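Why did the ceasefire around Enduvside fall apart so fast? 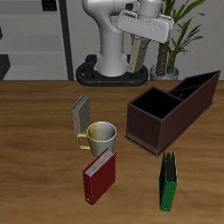 Page 1 of 9

Posted by hilltop_reader
Hi everyone, I've been trying to follow the news from Enduvside since November and I'm lost. The truce was meant to last 50 days and it was over after 15. Some reports blame the Lovby militia, others say the Femton army never pulled its guns back from the river. Can some kind soul walk me through it?

mapleandrye
Oh, it's a tangle, so don't feel bad! The truce covered the town and the river road but left out the Sima crossing, where most of the food and fuel comes through. Both sides rushed to grab it (of course they did), and once shells were landing there the rest went quickly. The monitors logged 81 violations, and each side blames the other for the first one. I'd read the text of the deal if you can find it, it's short and the gap is plain as day.

old_atlas
It's about fuel. Always is over there.

tealwindow
I mostly agree with mapleandrye, but I'd add that the Lovby commanders never signed. A political office signed for them, and the men at the front said from the start they weren't bound by it. I hope the families who went back home got out again safely.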